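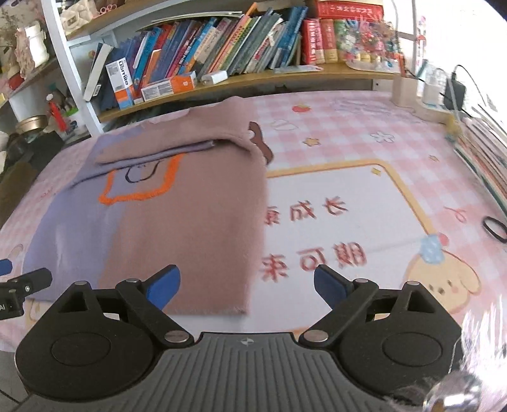
Rurow Clothing Exchange to Reopen in August with Expanded Children's Section

The Rurow Clothing Exchange will reopen to the public in August following the renovation of its sorting room. The exchange accepts outgrown clothing from local households and passes it on to families at no charge.

The children's section has been enlarged and now has its own folding tables, covered with printed cloths. Fleece and other soft garments will be folded flat and shelved by size. Items with drawings or appliqué on the front are to be folded so that the size label remains accessible at the collar.

The exchange distributed over 1,000 garments last season, of which 700 were in children's sizes. A further 300 pieces are in storage and will be sorted before the reopening.

"Parents told us that sweaters and warm tops were the hardest items to find," said program coordinator Gun-woo Ok. "Those will be placed nearest the entrance this year."

Each household may select up to 12 items per visit. Donations should be laundered, with buttons and zippers fastened, and may be left at the Baek Street entrance from 9 a.m. Shoes and bedding cannot be accepted at this time.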